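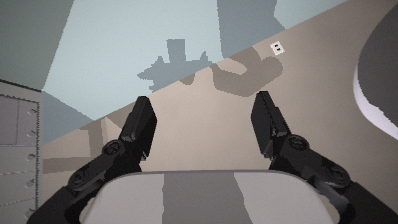 What is Greenwood Press releasing?
A 258-page guide to lawn bowls coaching, published in paperback and as an e-book.

The book sets out 50 practice drills for club players. Each drill lists the green speed, the bowls required and the scoring method. Drills were trialled at the Climard and Dirno clubs.
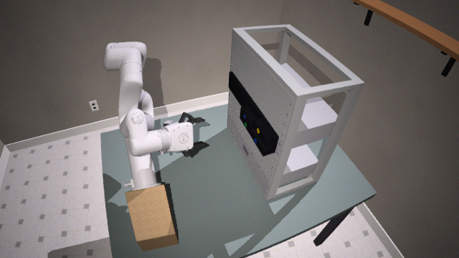
Availability

Copies ship in April through Wovell Distribution. Clubs may order in cartons of 100 or 200. Review copies are supplied on request as e-books only.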